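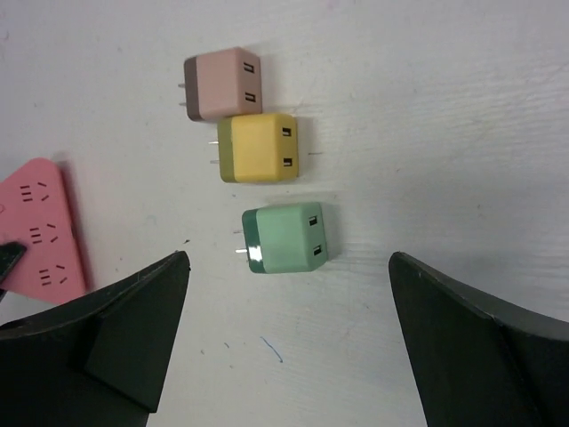 What time can I check in at Flarkwood?
Rooms are ready from 4 in the afternoon, and you're welcome to come any time after that until 9 in the evening. If your train gets in later, just write to us the day before and we'll leave your key in the box by the side door, with your name on the envelope and the hall light on for you.

Do I need to bring my own towels and bedding?
Bedding is made up before you arrive, and there's one bath towel and one hand towel for each guest. Please bring a separate towel for the lake - the bath ones take forever to dry on a damp evening, and we'd like you to have a nice one after your shower!

Is breakfast included?
It is, every day from 7:30 to 10. Vendula Šimko bakes the rye loaves herself and the jam comes from Kollár, the farm shop down the hill. If you're leaving early for a hike, tell us the night before and we'll pack you something for the road (usually a cheese sandwich, an apple and a slice of whatever cake is going).
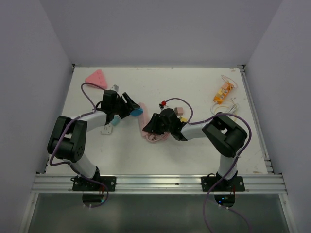

How do I get to the house from the station?
Take bus 16 toward Totudmont and ride it to the last stop, then walk up the lane past the chapel. The walk takes 15 minutes with a suitcase, a little less with a backpack, and the lane is gravel for the final stretch. On Saturday the last bus leaves at 6:40, so do plan for that one.

Can I bring my dog?
We love dogs and have two ground-floor rooms set aside for them. Let us know when you book, please, and keep your dog on a leash near the sheep. Bowls and an old blanket are in the hall closet.

Do you have laundry?
There's a washing machine in the basement that guests may use until 8 in the evening. Soap is on the shelf above it, and the clotheslines are out behind the woodshed.

What if I have to cancel?
Plans change, we know. Cancel up to four days ahead and we'll return your full deposit. After that we keep the first night, though you can always move your stay to another date within the same season. In June we're nearly always full, so a quick note helps us offer the room to someone on the waiting list.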